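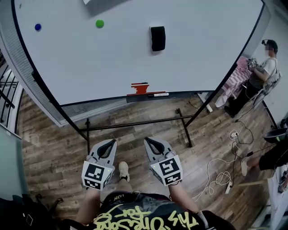
Fig. 1. Whiteboard with eraser, two magnets and orange-red marker strokes.

Home | Course | Handouts | Contact
September – by Châu La
Filed under: Classroom Care

Handout 2. Cleaning the whiteboard

Wipe from the top to the bottom, with the eraser flat on the board. Move the magnets first – the eraser should not push them. For old marks please use a damp cloth, then a dry one. Markers go back to the tray with the cap closed. In Estbridge room we keep one spare eraser.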